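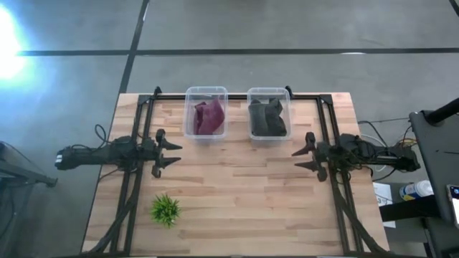 Wood bench top with the black extrusion frame on it

Prosament 4 cleanup: what is safe to remove?

estwood_pc
Ran the Prosament scan on my old desktop last night and it came back with 917 items. Most of them are under "Temporary" and "Old installers," but there is a third group called "Shared leftovers" and I don't know what that covers. The drive is nearly full so I'd like the space back. Can I just check everything and hit Remove?

mattock
Temporary is fine. Old installers is fine if you don't plan to repair or roll back any of those programs. I would leave Shared leftovers alone. It flags library files when it can't find the program that put them there, and it doesn't look on second drives.

lasbyuser
Disagree. I've cleared Shared leftovers on three machines and nothing broke. If a program does complain you reinstall it. Takes five minutes.

mattock
It takes five minutes if you still have the license key. I lost a label printing program that way and the company is gone.

estwood_pc
I do have programs on a second drive (D:). Does that matter if the scan was only set to C:?

mattock
Yes, that is the case I mean. The program is on D: and its shared files are on C:, so they look like orphans.

drywell88
Turn on the backup option before you do anything. Settings, then Removal, then "Keep a copy." The default limit is 200 MB and it drops the oldest files once it hits that, without a warning. Raise it first.

lasbyuser
Didn't know about the limit. I still think the group is safe for most people, but raise it, sure.

estwood_pc
Raised the limit and removed Temporary and Old installers only. Got 1925 MB back. Restarted and everything opens so far. Leaving the third group for now.

drywell88
Good. Check the startup list too. Version 4 adds its own tray entry and you don't need it running if you scan by hand.

estwood_pc
Found it, turned it off. Is there a way to make it skip a folder for good? It keeps listing my Ogundipe project folder as temporary.

mattock
Right-click the folder in the results and pick Exclude. Do it from the results, the box in Settings only takes whole drives.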